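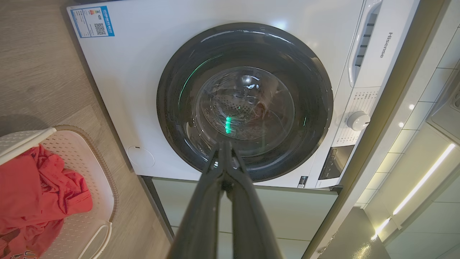
Door shut, drum in view through the glass.

Home > Reviews > Laundry > Sorkine wool wash, one litre

Sorkine wool wash: four months of jumpers

Posted Dec 17, 2021 by Maxine Tautahi

I own far too many jumpers. There are 11 on the shelf as I write this (two of them hand-knitted, one of them older than my marriage) and for years I did the lot in the bathroom sink with baby shampoo, wringing them out in towels and swearing a bit. In August I finally bought a bottle of the Sorkine wool wash from McIver, the hardware place on the corner in Erkadby, and I have been boring my friends about it ever since!

It's a thick, slightly cloudy liquid in a squat bottle with a cap you measure into. One capful does a sink, two do a machine load. I was expecting to get through it quickly, but I've done some 10 washes and there's a good third left, so the price looks a lot kinder than it did at the till.

The smell first, as that's what everyone asks. Cedar, mostly, with something a bit like orange peel behind it. It's lovely in the bottle and very faint once the wool is dry, and I'm glad of that, because I get headaches from anything flowery. There is an unscented one too, which McIver didn't have in.

How it washes: really well. My grey lambswool cardigan had a collar I'd given up on, and it came up clean after one go with a half-hour soak. The cuffs are soft again. My big cream fisherman's jumper, all 424 grams of it, kept its shape completely, and I was properly nervous about that one. I do everything on the wool cycle at the lowest temperature with a slow spin, then flat on a towel on the spare bed. I've also used it in the sink for a mohair scarf and it rinsed out in two changes of water, where the shampoo used to take me five or six and most of an evening.

My neighbour Nnamdi Olatunji borrowed a capful for his football socks, which are a wool mix, and reports that they no longer stand up on their own. He's since bought his own bottle.

What I don't like so much: the cap drips down the side after you pour, every single time, and leaves a sticky ring on the shelf. I keep mine on an old saucer now. The writing on the back is tiny and pale green, so have your glasses handy. And it did nothing at all for a turmeric stain on a white vest, although the bottle never says it will.

Before this I tried the Sellum delicates liquid, which costs less and is perfectly decent on silk and tights. On wool I found it left things a touch stiff, and it foams like mad in the sink. I'd still buy it for holidays as it comes in a little travel size.

Would I get the Sorkine again? Yes, and I'm going to try the unscented next, for my sister's baby blankets. McIver say they'll have it in after the new year.

Marks: 9 out of 10, one off for that cap.

Filed under: laundry, wool, knitwear care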